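Valcárcel Publishes First Results of Adult Blood Pressure Survey

18 December 2025

The Valcárcel Public Health Office has released the first results of its survey on high blood pressure among adults. The survey invited 400 residents aged 35 and over, of whom 392 completed both the questionnaire and the required readings. Almost half of those taking part had blood pressure above the level at which the office advises follow-up with a doctor.

Readings were taken on 2 separate visits, and the results were averaged for each person. The share of residents with raised readings was higher in the Pletero district than in the rest of the municipality, and it increased with age among both women and men. Many participants with raised readings stated that they had never been told of the condition. 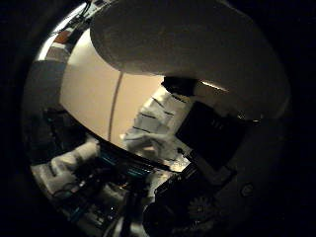

Detlef Ehlers cautioned that the figures for single districts rest on small groups and should be read together with the results for the municipality as a whole. He added that differences in age account for part of the gap between Pletero and other areas — how large a part remains under review.

Participants whose readings were above the advised level have been notified in writing and referred to their usual clinic. The office did not collect information on prescribed medication during this stage of the survey; those questions will be included in the next round, scheduled for April. The full tables, with notes on methods, are available on request from the statistics section.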